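Laundry Room Layout and Loading — Project Report
Group 2, Household Design course, submitted Mon 17 September

3. Unloading at the machine

Our study looked at how clothes move between the washer and the shelf in the shared laundry room at Okafor House. The room was fitted out in February. We wrote down 141 loads in all, and most of the delays came at the washer door, where people had nowhere to put things down. Socks and other small items ended up on the floor more than anything else.

We tried two ways of unloading. In the first, the basket stayed on the floor. In the second, it was held up level with the drum so that clothes could be pulled straight across. 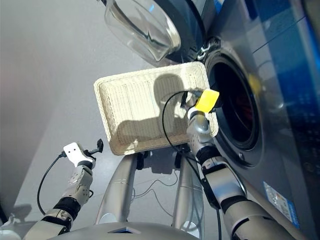
Figure 2. Cream-white basket held in front of the open front-loading washer.

The second way meant less bending, but a shallow basket fills quickly and a full load of towels needed two trips. A deeper basket holds more — it also gets in the way of the door. We did not test the dryer.

For the final layout we propose a fold-down shelf 50 cm deep on the wall beside the washer. The drawing is in the appendix.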